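How to Write a Movie Review That People Finish Reading

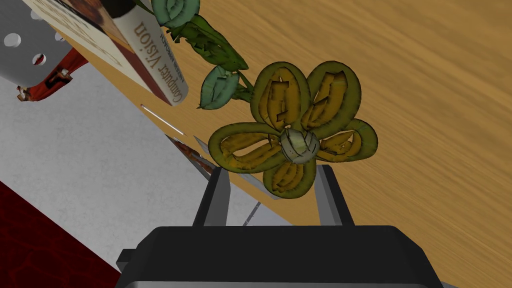

Five petals and a crumpled center.

I've been posting movie reviews on Clalter since last August, 136 of them so far, and the early ones are painful. Huge blocks of plot, then "I liked it" at the end. If yours look like that, don't worry, mine got better once I started working in a set order.

1. Write down your gut reaction first

Do it before you look at anyone else's score. I use the notes app on my phone and type whatever comes out, usually while the credits are still rolling (sorry to whoever is sitting behind me). For Grurnlow my whole note was "great hour, then the boat." That ended up being the backbone of the review.

2. Keep the plot to four sentences

Who is it about, what do they want, what's in the way, and where does it go from there. Stop before the halfway point of the movie. If you really need to talk about a twist, put a spoiler line in and leave a gap under it.

3. Pick one scene and stay with it

"The acting was good" tells me nothing. When I reviewed Gruswood I spent a whole paragraph on the dinner where the brother keeps refilling a glass he never drinks from, and I still get comments about it! Pick the bit you were telling your friends about on the way home.

4. Say what bugged you

Even in a movie you loved. My friend Hamdia Fikre reads most of my drafts and her favorite note is "and the problem?" in the margin. With Kamel it was the music - loud strings over every single conversation - and I'd left it out completely.

5. Score it last

I go out of 5 and I don't allow halves, they make me dither. Read your review back and see what number it sounds like. If you were going to give it a 4 and the review is all complaints, change one or the other.

6. Title it

Skip "Great movie!!" and use a few words that could only be about this one. My Kamel review was called "Lovely desert, shame about the violins."

Then leave it overnight and cut a bit. My Gruswood one went up at over 102 lines the first time, and Juraj Ondrejka commented that he'd watched the movie faster. Fair enough, Juraj. I trimmed it the next day and he came back and read the rest.

This site uses cookies to remember your settings and count visits. Accept all | Manage cookies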